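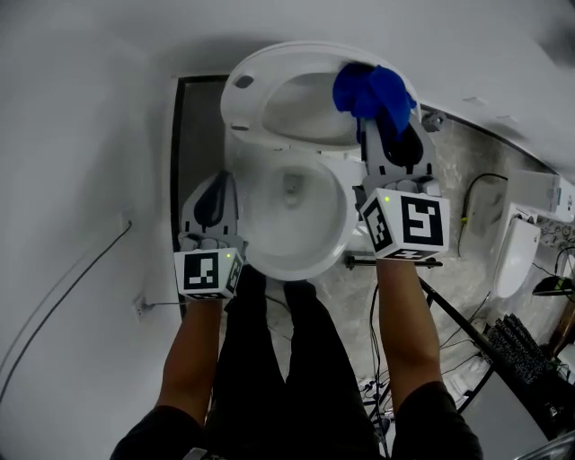 Gimov build thread, July 2022. The plan is the same as it was in December: an arm on a rail that can clean a bathroom without anybody standing over it. Before the arm gets to try anything, the motions get done by hand with a pair of grippers, so this week was lids. Blue cloth in the right gripper, pressed against the upper edge of the raised lid, left one held down by the rim. The cube markers sit at the base of each gripper and they have to stay in view or the run is no good.

Finger pads first. The old ones were straight and they slid off anything curved. The new ones are curved and dark, printed at the Stitville shop on the slow machine. One set takes most of an evening.

Cloth is harder than I thought it would be. A brush handle is stiff, so you always know where the other end is. A cloth folds over and then the pad is touching the lid directly. I went to a thicker cloth and that helped some.

Run count is at 789. I threw out the early ones because the markers were lit badly and the tracking jumped. Target is 1175 before I train anything.

Someone asked about the tracking software. It's Nikolaidis, the free version. Works fine up close, loses the cube when a wrist turns too far. I keep my elbows in and turn slower. Bad for the back.

Wiring update: the Trenby board is still dropping one gripper when both close at the same time. I swapped the supply, same result. Then I swapped the cable and got 4 clean sessions in a row, so for now I'm blaming the cable.

Parts I still need: longer screws for the rail mount, a second spool of gray, strain relief for the right side. If anyone at Stitville has a box of M3 inserts they don't want, leave it on my shelf.

To the person who asked why not start with a table - I did start with a table. A flat surface told me nothing about pressure on a curve.

Next up is the underside of the seat. I have a sketch for a narrower pad and will print it when the slow machine is free.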